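Keep the jeans, skip the wash

I own 2 pairs of jeans and I have stopped buying more. My reasons have little to do with saving the planet and a lot to do with thread.

Most people judge jeans by the color. They hold them up, decide the blue has gone too pale, and send them to the donation bin. I did this for years. Then I started altering clothes for neighbors on Sutter Street, and I found out how little the color has to do with it. Faded denim is fine. What gives out is the stitching, or the cloth right beside it, and you can check both in less time than it takes to find a parking spot at the mall.

Start at the corners of the back pockets. A wallet or a phone pulls there all day.
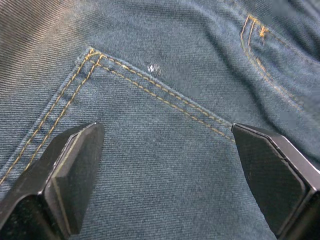

Double gold topstitching where the lines meet at a pocket corner.

If the rows are close and even and the threads at the point are all there, the pocket has years left in it. If a few stitches have popped, sew them back now. It is ten minutes with heavy thread and a stout needle. Wait until the corner tears and you will be patching cloth, which is a whole evening's work and never looks as good.

The waist comes next, and here I will argue with people who haul their jeans up by the belt loops. Stop doing that. Loops are meant to keep a belt in place. They were never handles, and a loop that rips out usually takes a piece of the waistband along with it. 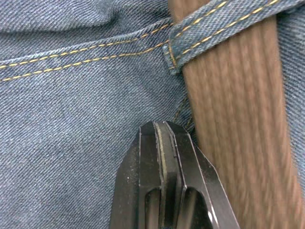

By Lụa Từ
Nomholm Weekly, opinion page
January 2021

I also think we wash denim far too much. A pair worn at a desk does not need the machine after one day. Hang it up, brush off the lint, wear it again. When it does need washing, take the belt out, turn the legs inside out and use cold water. My friend Nghĩa Tạ says this is disgusting and washes his after every wearing. He also buys new ones every August – I will leave him to it.

A shop downtown charges $199 for jeans that have been faded at the factory. Mine got that way for free, over a lot of ordinary days, and the seams are holding. I would like to see more people check theirs before they clear out the closet.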